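Gripper Comparison in Simulation: Gallery

On this page I collect my notes from the comparison of two parallel grippers, which I call by their project names, Pirnetti and Grulard. All tests were made in the simulator first. The real arm in our workshop in Clustcombe comes later, when the mounting plate is ready.

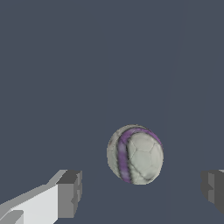
Ball task, view from the wrist camera. I wanted one object that is the same from all sides for the fingers, so that the angle of the hand matters less and the finger shape matters more. A box is too kind to a flat finger, and a cup gives the handle problem.

The ball has a purple stripe over the panels, and this helps me very much when I look through the recordings. With a plain ball it is difficult to see if it turns during the closing of the fingers. With the stripe I can go image by image and see the turn at once.

The fingers are drawn as simple blocks in gray, without texture. I tried a more detailed model in February, but the simulator became slow and the contact results did not change enough to keep it. The blocks stay for now.

Some words about the settings. Each gripper gets 200 attempts with the same list of start positions. The controller is Kourkoulas in both cases, with the same closing speed and the same force limit. I changed only the fingers and the width of the opening. At the beginning I also changed the camera height between the two grippers, and this was a mistake -- I had to repeat the first 18 attempts, and I recommend to fix the camera before anything else.

From 364 attempts which I have checked by eye until now, my impression is the following. Pirnetti closes more evenly and the ball stays where it is. Grulard opens wider, so it forgives a bad approach, but one finger often arrives first and pushes the ball to the side. For a heavy object this may be no problem. For a ball it is.

The wrist camera is good for the last part of the approach and weak for the depth. When the ball is a little behind the fingertips, it is easy to believe that the hand is already in the right place. I will add a second camera from the side and run the same list again with both grippers.

The full set will have 2,000 attempts, with more objects and with small changes in the light. I will add the next pictures to this page, first the side camera and then the real arm. If you use Kourkoulas with another gripper, please write to me which force limit you have. Mine is still a guess.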